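# Tarniscombe Open Workshops

We got to Tarniscombe just after the gates opened and I'm still picking sawdust out of my jacket. What a day! The old mill runs over three floors, and 300 makers had put in for tables this year, so every landing and stairwell had somebody turning, carving or gluing.

My favorite stop was the Platex room on the ground floor, where they press veneer for chair backs. The big press is set to 100 pounds and hisses like an angry goose when it opens. I stood through four pressings and would have stayed for more, but there was a line behind me.

Upstairs the Stunilham crowd had their spoons out (cherry, mostly, with some pear), and I bought two. Lunch was a cheese roll on the river wall. Parking is $9, cash only, so bring small bills.

The top floor was toys and games — Bang had tops, pull-along ducks and a marble run that went clear down the back stairs. I love pale wood with a bit of bright color on it, and there was plenty to look at.

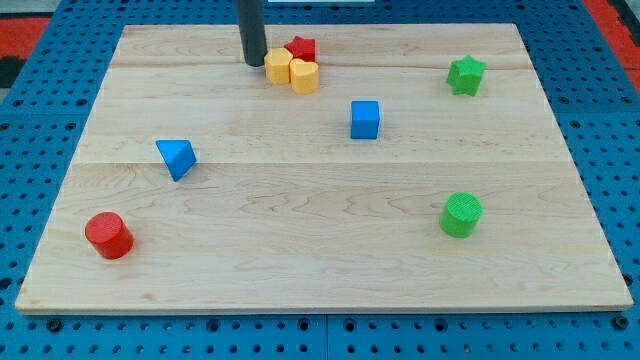 *Page last changed: 5/6/22*

The wavy grain in a pale board like that gets me every time. I asked one maker about finishes and came away with a page of notes on oil and wax that I can barely read now. They open again in August, and I want to see the lathe room properly next time.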